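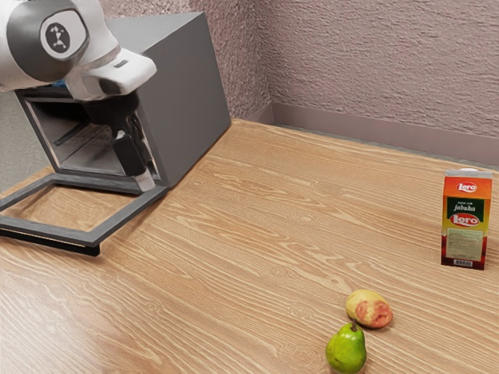 UNIT 3: STORAGE AND SHELVING

Records Management I
Instructor: Sarla Solanki

Inactive records are held apart from active files and retrieved by box number only. Students should know the following terms before Saturday's session: accession, retention period, transfer list, disposal hold.

A disposal hold overrides the retention period until it is lifted in writing.

Required reading: Bakke, chapter 17. The written exercise is limited to 500 words.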